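Sorting guest slippers by pair: a talk with Leonidas Makris
2020-08-23

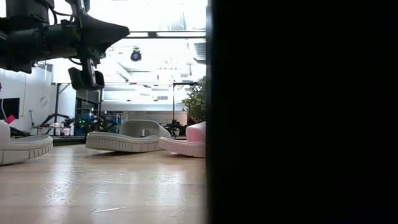

Leonidas Makris runs the linen and footwear room at Stamari, a small bathhouse that lends open-toed slides to its guests. The room handles over 700 slippers. Most are a molded slide with a wide strap and a thick grooved sole, stocked in gray-beige and pale pink.

Color is the first sort, size the second. "The size mark wears off the footbed first," Makris said. "After that we measure heel to toe against a strip on the bench." He allows a difference of 4 mm within a pair. Anything beyond that goes back in the singles bin.

The grooves in the sidewall hold grit. Makris has them brushed along the ridge, top to bottom, before the slipper is rinsed. Washing comes before pairing. "If you pair them first, they separate in the wash and you do it twice."

Drying is done on edge, strap up, at room temperature. He tried a heated cabinet in January and stopped within a week. The soles curled at the toe, and 100 slippers had to be written off.

Ivan Skoryk, who buys the stock, moved the order from Cilorell to Fastside last year. The new strap is stiffer. "It keeps its arch, so it stacks badly," Skoryk said. "I store them sole to sole now, six pairs to a shelf." Shelf labels face the door.

Singles are kept for three months. Pink ones find a match less often, according to Makris, and he has asked for the next order to be gray only.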